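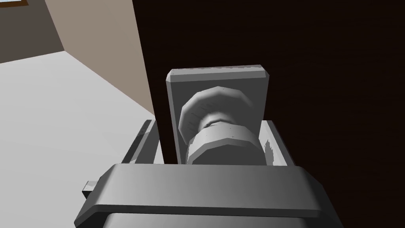

Does a high success rate in simulation tell us that a policy can open doors? Only weakly, and less than the Delorero results have been taken to show.

### 4.2 Round knobs

Delorero scores a trial as soon as the latch clears, so a grasp that slips and then recovers counts the same as a clean one. We reran the released policy on 1746 simulated trials and logged slip separately. In 293 of them the knob turned only after the fingers had lost contact at least once. Figure 1 shows an approach to a round knob, with the fingers on either side and not yet closed.

We doubt that such recoveries would carry over to hardware — the contact model is generous, and the knob is a coarse polygonal mesh whose facets may give flat fingers an edge to catch on. Nkosi and Đoàn raise a similar concern about lever handles.

**Figure 1.** Simulated approach to a round door knob before grasp closure.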